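洗いもの係を募集します(住み込みではありません、通いです)

こんにちは、ペナスリーの台所を預かっているラワン・シャムーンです。Rawan Chamoun と書いて、まわりにはラワンさんと呼ばれています。今回は8月からいっしょに台所に立ってくれる人を探していて、この文章を書いています。求人票というものを書くのが苦手で、前に一度それらしく書いたら誰からも連絡が来なかったので、今回はふだんのしゃべり方のままいきますね。

ペナスリーは、昼だけ開けている小さな食堂です。定食が二種類と、日替わりの汁もの。席は少ないのに、器はやたらとあります。この前の棚卸しで数えたら、茶碗や小鉢や湯のみを合わせて362点ありました。私が好きで買い足してきたせいなので、これについては何も言えません。

お願いしたいのは、その器を洗って、水を切って、拭いて、しまうところまでです。料理はしなくて大丈夫。包丁も火も使いません。ただ、味見はしてもらいます(これはほとんど強制です!)。

うちは食洗機を使っていません。漆のものや、縁の薄いものが混じっているので、ぜんぶ手で洗います。洗ったらまず水切りかごへ。かごの中の並べ方には少しだけ決まりがあって、お椀や鉢はペグに寄せて、重ねない。カップは伏せる。箸は一膳ずつそろえて端のほうへ。これだけ守ってもらえたら、あとは自分のやりやすい順番でどうぞ。私は大きいものから入れたい派ですが、小さいものから埋めていく人もいて、それはそれで見ていて気持ちがいいです。
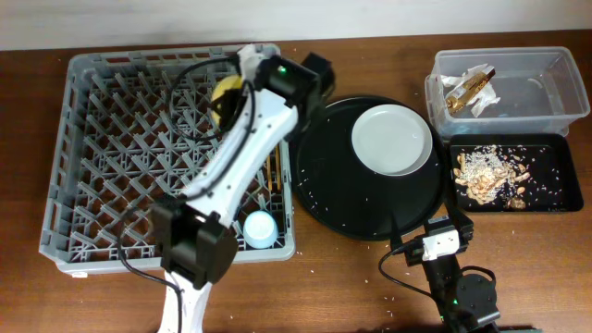 箸を端に寄せるのはいいけれど、先を上にするか下にするかで毎年もめるから、それも先に書いておいたほうがいい、とオマル・バタイネ。たしかに! 書いておきます。うちは先が上、持つほうが下です。マイスーン・シュブールさんはいまだに納得していませんが、入った人がどちらの味方をするかは自由です。ただし、店では先が上でお願いします。

お盆の話もしておきます。拭き終わった器はお盆にまとめて、棚まで運びます。棚は台所の奥にあって、途中に段差がひとつ。慣れないうちは少なめに載せて、二回に分けて運んでください。急いで一回で済ませようとしたときに限って小鉢が滑るんです。私は去年それで気に入っていた豆皿を割りました。割ったときは隠さずに言ってくれればそれで終わりで、弁償はありません。かけらを拾うときは必ず手袋を。手袋は流しの下の引き出しに入っています。

布巾は麻と綿を分けて使っています。ガラスは麻、陶器は綿。使い終わった布巾は夕方に私が煮洗いするので、青いバケツにぽいっと入れておいてください。スポンジは毎週火曜日に新しくします。火曜に入ってくれる人は、この交換もお願いしますね。

条件をまとめておきます。

仕事:食器の手洗い、水切り、拭き上げ、棚への片づけ
曜日:週二日から。相談のうえ決めます
時間:午前十一時から午後三時まで。途中で休憩あり
時給:面談のときにお話しします
まかない:あり。その日の定食から好きなほうを選べます
交通費:一日400円まで
服装:動きやすければ何でも。前掛けは貸します
履きもの:底の滑りにくいもの。サンダルは不可

経験は問いません。家で皿洗いが嫌いじゃない、くらいで十分です。逆に飲食店が長かった人だと、うちののんびりした速さにいらいらするかもしれません。昼の忙しいときでも、器がきれいに乾いていることのほうを大事にしているので、とにかく速く、という場所ではないです。

手荒れしやすい方は最初に教えてください。洗剤はいくつか試して、いまのところ手にやさしめのものに落ち着いていますが、合う合わないは人によります。冬はお湯も使えます。中に綿の手袋を重ねてからゴム手袋、というやり方の人もいます。

それと、立ち仕事です。流しの高さがやや低めなので、背の高い人は腰にくると思います。ジアド・ダヘルさんは足を大きく開いて立つことで解決していました。踏み台なら二つあるので、背の低い人はご心配なく。

働きはじめる前に、一度お試しの日があります。二時間だけ私と並んで洗って拭いて、終わったらお昼を食べて帰ってもらう日です。もちろんその分の時給も出ます。やってみて違うなと思ったら、帰り道にメッセージ一本で断ってくれてかまいません。気まずく思わずに、そのあともお客さんとして来てください。

応募は、店に直接来て声をかけてもらうのがいちばん早いです。十二時台だけは返事がうわの空になるので、できれば午後二時を過ぎてから。入口の横の郵便受けに、名前と連絡先、入れそうな曜日を書いた紙を入れてもらうのでも大丈夫です。好きな器があれば、それも書いてくれるとうれしいです。選考には関係ありません、私が読みたいだけです。

募集はお二人。決まりしだい、入口の貼り紙をはずします。

ペナスリー ラワン・シャムーン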